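Lutudholm: toaster oven episodes from a home-built arm

Shares 20 | Comments 4

So this is the README for Lutudholm, my pile of recordings of one robot arm bothering one toaster oven. I started it as a folder for myself, then Fabian Zaugg asked for a copy, then Leonie Mayrhofer asked for a copy of Fabian's copy, and at that point I figured it needed a page that explains what the columns are called.

Last cleaned up Saturday, January 20, 2018. If you pulled it before then, pull it again, the old timestamps on the wrist stream were off by one row and it will drive you nuts.

What you get

244 episodes at 20 frames per second, split over four folders: door_open, door_close, rack_in, rack_out. An episode is me driving the arm by hand through one attempt, start to finish, including the bad ones. I kept the bad ones on purpose! There's a column called ok with a 1 or a 0 in it, and I filled that in myself while watching playback with a sandwich in the other hand, so please don't treat it as gospel.

Each episode folder has:
wrist/ (stills from the small camera on the gripper)
side/ (stills from the fixed camera)
joints.csv (joint angles in degrees, plus gripper opening from 0 to 1)
notes.txt (often blank, sometimes grumpy)

Angles are in the arm's own frame with base rotation zero facing the wall. I know everybody else points zero at the operator. I had the arm bolted down before I knew that and I'm not redoing it.

The build

The arm lives at Wutow, the shared shop where I rent a bench (hi, Dardo). I built it over most of a year, and the part I rebuilt most was the wrist. The first one sagged. The second one didn't sag but the cable came out right where the fingers close, so every third grab was a tug of war with my own wiring. The one in this data is the third, and the cable now leaves on the outside and hangs in a loop. Leave more slack than you think you need. I mean it, make the loop look silly.

The fingers are the pattern I call Kramer in the parts folder: long, tapered, coming to a point when they're shut. They're great at hooking behind a door handle and pretty lousy at round things. Gertraud Mayrhofer lent me her set of files and I spent an evening getting the tips to meet evenly, and that one evening did more for my grab rate than a month of fiddling with gains. There's a drawing in parts/kramer if you want to make your own.

Both cameras are cheap. Exposure on the wrist one is automatic and I couldn't find a way to lock it, so big pale surfaces wash out when it gets close. I left that in the stills. The side camera is clamped down and I try very hard not to lean on the clamp.

Things that move around

The oven doesn't sit in precisely the same spot from episode to episode, and the other stuff on the table gets shuffled too. I wanted that. If you train on this and your arm only works when a squash is parked to the left, well, now you know what it learned.

The knobs are a trap. In some episodes they point one way and in others another, and I didn't log the angle anywhere. Lorna Swanson started labeling them from the side stills in August and her sheet is in extras/knobs.csv, half done.

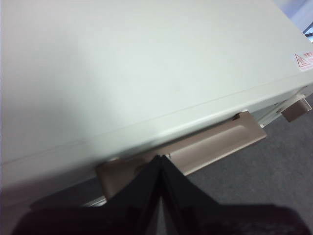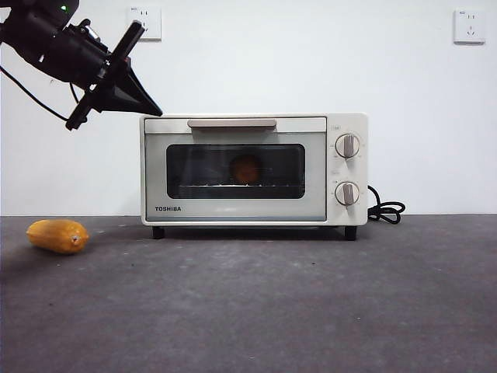
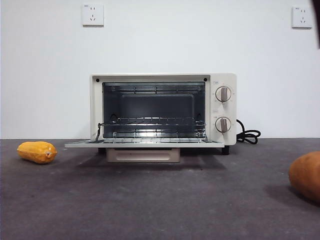
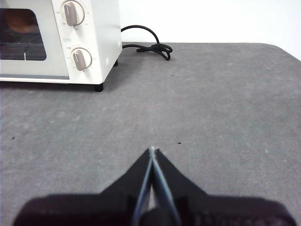
The first and last are from the wrist camera, the middle two from the fixed one.

Loading it

I wrote a little reader called Simport. It's one Python file, no install, drop it next to the data and go. Give it a folder name and it hands back the two image lists and the joint table lined up by row. If a still is missing it repeats the one before and prints a complaint. Fabian wants it to raise an error instead, and he's probably right, but I have scripts that depend on the complaining.

The whole download is 744 MB zipped. Unzip it somewhere with elbow room (mine went to a nearly full laptop the first time, and the last folder came out empty without a peep).

Known problems

Door episodes are easier than rack episodes by a mile, so don't average them together and tell me the arm is good. It's good at doors.

The gripper opening in joints.csv is what I commanded, and the fingers may be stuck on something and nowhere near that number. I'd love a real sensor in there, and I have one in a drawer, and I have had it in a drawer for a long time.

Some wrist stills are blurry where I jerked the controller. I marked the worst in notes.txt with the word "oof" so you can search for it.

The oven stayed unplugged for every episode. Please do the same if you copy the setup, those fingers are plastic and so is half my wiring cover.

Using it

Take it, train on it, cut it up, put it in a class. I'd like a note if you do something fun with it, and I'd especially like to hear from anybody who gets rack_in working better than a coin flip, because I sure haven't. Corrections to the ok column are welcome too. Send the episode number and what you think it should be, and I'll watch it again and most likely agree with you.

Next up is a fifth folder for turning the lower knob. The new fingertips for that are printed but they need sanding, and Gertraud wants her files back first.

4 comments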